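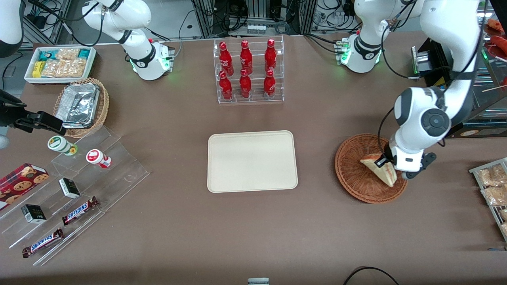 Home | Course notes | Week 6 | Labs | Contact

September — Hanna Jakubowski

Service Robotics, handout 6: reviewing a product on offer

Case for this week: the Zivosico two-arm counter kit, sold by Drellent. Aimed at small shops, kiosks, hotel lobbies. Pitch is order picking onto a tray — customer orders on a screen, arms collect.

What you get
- two arms, bases, a gripper each
- controller + software, first year included
- two days of setup help
Not included: table, racks, baskets, stock. Read that line in the quote twice.

Price: 1149 a month on lease, 60 month minimum. Buying outright is quoted per site, no list price. Drellent claims 3000 picks between service visits. Ask them what counts as a pick. I did, still waiting.

Points for discussion

Packaging. Sandwich wedges, chocolate bars, metal bottles, bags of puffed snacks — all diffrent problems. Soft bags deform, glossy bottles are hard on depth cameras, a wedge can get squashed at the corners. One gripper type for everything is a compromise. Where does it hurt most?

Layout. Stepped displays and open baskets keep things reachable. Clear acrylic looks good to customers, vision systems often hate it. Who pays to rearange the shop?

Two arms. Split the table left/right or share the middle? Shared tray = collision checking = slower. Compare the Isaksson single arm on a rail, see handout 4.

Restocking. Still a person. The Trinddale trial logged 37 minutes a day on it, not in the brochure.

For Sunday night: one page, would you lease it for a shop of your choice, yes or no. Numbers please, no adjectives. Send to Johanna Grabner, not me, my inbox is full.

Reading: Drellent quote (course folder), service terms section 3 only.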